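Week 4 – Audience voting in reality television: formats and weighting

Lecturer: Estíbaliz Lorente. Tutorials: Quyên Từ.

## 1. Vote-to-save and vote-to-evict

Under vote-to-save, the contestant with the lowest share leaves. A polarising housemate with a committed following tends to survive. Under vote-to-evict, the same housemate is exposed, as votes against are pooled across rival fan groups.

## 2. Vote caps

A cap limits the votes accepted per account per round. Without one, totals measure intensity of support more than its breadth. In the Storance class data set, 1,016 ballots were lodged by 200 accounts, so the mean is just over five per account. The median is lower – check this before the tutorial.
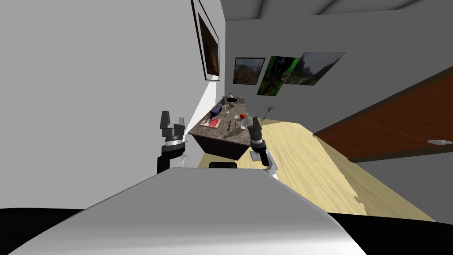
## 3. Combined scores

Talent formats often merge a judges' score with the public vote. Two methods are common:

- **Rank method:** each act receives points by placing. Margins are discarded.
- **Percentage method:** shares are added directly. A large public margin can offset a poor judges' score.

Ties under the rank method usually favour the act with the higher public vote, but programme rules differ.

## Tutorial task

Recalculate the Prumus semi-final under both methods with a cap of 3 votes. State which act is eliminated in each case and show your working.

Reading: Campos, chapter 4, sections on telephone and app voting.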